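We use cookies to remember your preferences and measure visits to this site. Accept all | Manage settings

Skitik Insert Boards: Progress Report to Granar, September
Grant period so far, with spending and open problems
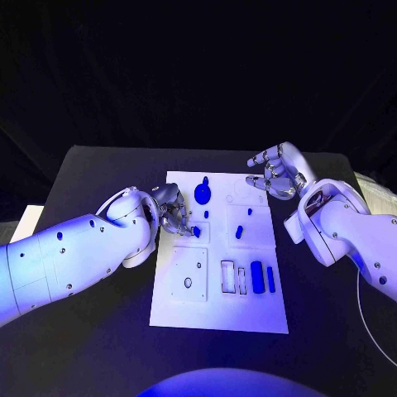

Shamim Sandhu wrote back on the last draft that a board with blocks in it is only worth paying for if somebody other than us can tell a good fit from a bad one, and that our reports so far have taken the fit on trust. I think this is fair. I have tried to write this one without the word "promising," which I see we used in every section last time.

Where the board stands

The white board with blue blocks is the version we are carrying forward. The earlier one, with the board and blocks in nearly the same shade, has been dropped. People at Crichton kept missing the edge of a recess against a pale block and then blamed the cutting. I was against the color change because I thought it hid a real fault behind a nicer look. Complaints have gone down, which proves less than we would like, as we loosened the recesses in the same batch. We changed two things at once and can't say which one helped. Calum Buchanan thinks it was the color. He may be right, but I would not put it in a brochure.

The small square recess is still the hardest one to get right. A block that comes in a hair off square will catch on one side and ride up on the other, and it will look seated from across the table when it isn't. Pressing down on it works, but then you need a fingernail to get it out again. We have asked Jurno for a slight bevel on the bottom edge of the blocks. The first samples had the bevel on the top edge. The second samples were correct but came loose in the bag with no batch label, so I can't say for certain which run they belong to.

Table and background

We settled on a dark grey tabletop with a dark curtain behind it. This part of the setup I have no quarrel with. A white board on a pale table is tiring to work at, and the old shelves behind the table gave everybody something else to look at. The curtain was cheap and has stayed up.

The bluish light is another matter. It makes the blocks stand out strongly and turns the white parts lavender, and I don't believe anybody should judge color or finish under it. Marks on the board that are plain by the window are hard to find under that light. From now on inspection of returned boards happens in daylight, before noon if possible, and the inspection sheet says so at the top.

Production

Jurno has delivered 400 blocks out of the 800 ordered. The rest were promised for the summer. The explanation we were given is a tooling change, and the explanation before that was also a tooling change. Calum has asked for a date in writing. I have suggested holding back the second payment until the blocks are on our shelf, and I'd like Granar's view on that before we send anything.

Quality in the delivered half is uneven. Most of the blocks drop in and lift out as they should. The bad ones are mostly bad in the same way, a faint ridge along one edge, and a few strokes of fine sandpaper will take it off. We have been doing that by hand. It isn't in the budget and it shouldn't become the method.

What Crichton told us

They like the board more than I expected them to. They like that it lies flat and that the blocks are big enough to find when they roll off. They do not like the storage bag, and neither do I. They asked for a board with deeper recesses. Calum wants to make one. My worry is that deeper recesses will make the blocks harder to lift, and lifting is already the main grumble. Before we spend money on it I would want a single trial piece, cut by hand, and left with Crichton for a month with no one from our side hovering over the table.

I should add that all their comments came through one person's notes, written up afterward. Some of the wording is very close to our own leaflet.

Money

The $2000 set aside for materials is spent, apart from the payment mentioned above. The curtain and the tabletop came out of the general line. We are not asking for more at this point. If the deeper board goes ahead we will have to ask, and I would rather Granar heard that now than in the spring.

Before the next report

- Written delivery date from Jurno for the remaining blocks
- Bevel checked on labeled samples, in daylight
- A go/no-go gauge for the small square recess, so that the fit can be checked by someone at Crichton without calling us
- New storage bag, or a plain box
- Decision on the deeper board, after the trial piece and not before

Shamim's question about fit stays open until the gauge exists. Calum has the drawing for it and is waiting on a price.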